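Plistevton Technical Center
Equipment Planning Group
Minutes of the June meeting

Chair: Crisanto Samonte
The meeting was called to order at 2:05 p.m. The minutes of the previous meeting were approved with one correction to the spelling of Nallberg in item 3.

1. Hand-held grippers
The group reviewed the request from the Manipulation Section for additional hand-held grippers. The request is for 8 pairs, to be delivered in two lots. Trindska and Nägeli have both submitted quotations. The Nägeli quotation includes spare jaws and printed marker cubes; the Trindska quotation lists these separately. Members asked that the two be restated on the same basis before a decision is made.
Action: Purchasing to obtain revised quotations from both suppliers.

2. Cables and cases
The section reported that replacement cables are being charged to general supplies. It was agreed that cables, padded cases and chargers will be entered under the gripper line beginning next quarter. A stock of 42 cables was approved.

3. Storage
The Nallberg proposal for shared storage would add 80 drive slots. The chair noted that power for the second cabinet has not been costed. Item held over.

4. Furniture and props for table tasks
The section asked for a separate allowance for tables, chairs, tableware and imitation food. Tasks are now recorded at both low and full-height tables, and several operators may be on the floor together. Members supported the allowance in principle and asked for an itemized list. Glass tops are to be listed apart from other surfaces.

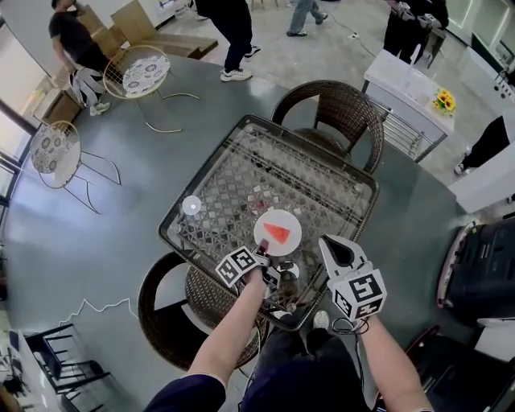
Figure 1. Table task with a plate, performed with two hand-held grippers.

The purchase of 5 more tables was deferred until the floor plan is settled.
Action: Manipulation Section to submit the list and a floor plan.

5. Other business
Requests for the next budget round are due to the chair by the end of June.

The meeting was adjourned at 3:20 p.m.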